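Boots, ducks and the summer club

2023-07-18

Ok quick one before I lose the week. Summer robotics club is past the halfway point and I promised people an update, so, update.

Our project is called Clorner (don't ask, it won the vote by one and there was a recount). The idea is a robot that puts away the stuff by the front door. Shoes, boots, toys that end up there for no reason. We don't program it move by move, we do the job ourselves with the hand grippers, record it, and train on that. Target is 200 good recordings per task by the end of the month. We have one task finished and one sort of finished.

This session was boots. Kid-size rain boots, with a rim you can get the jaws on. Tall soft things are a pain. Grab too low and they fold, grab too high and you only catch the lining. I was on the rim all afternoon and my wrist knows it.

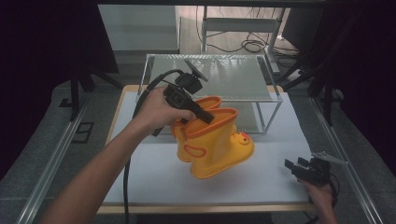
Left gripper on the orange rim, right one waiting its turn.

The clear shelf was Gert Hendricks's idea. Gert runs the club and likes to make things harder about ten minutes after they start working. See-through shelf = the depth data goes weird, and he wants to know how weird. Fair enough. I voted for a cardboard box.

Things I wrote on my hand so I wouldnt forget:

Go slow on the approach. The recordings where I rushed are the ones we threw out.

Don't let the cable drag on the board. Drape it first, then start.

Say "bad" out loud when you mess one up so whoever is at the laptop can flag it. Saves a whole evening of watching clips later.

We're also supposed to swap people every 16 recordings. Everybody has a style, and if it's all one person the model just learns that person. We did not swap on time. Sorry Gert.

The other half of the day was more of the yellow plastic duck thing. Shiny, curved, wants to skate away the second you touch it. What works for me is keeping the fingers wide, coming in lower than feels right, and closing slow. Our finger pads are getting pretty ragged too, edges peeling, a little scrap hanging off one of them. New padding is on the list. I think the pads matter more than anything we've done in software this month but I'm in the minority on that, the software people had a whole speech.

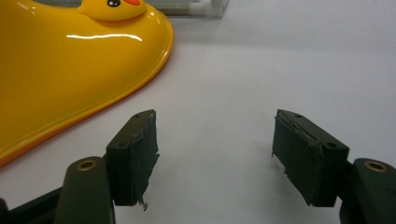
What's next

Train on the duck set first, it's the cleaner one. Then boots once we hit the number. If both go ok we try a mixed table, which is what the Grovard meet wants anyway. That's in January so there's time, except there's never time. Full entry needs 1000 recordings across all tasks and 3 people signed up as operators. We have two and a half (Jayasinghe team wants to borrow one of ours, still arguing).

Also somebody please bring the good tape. And answer the sign-up email, I can see who opened it.

More after Thursday if the training run doesnt die overnight again.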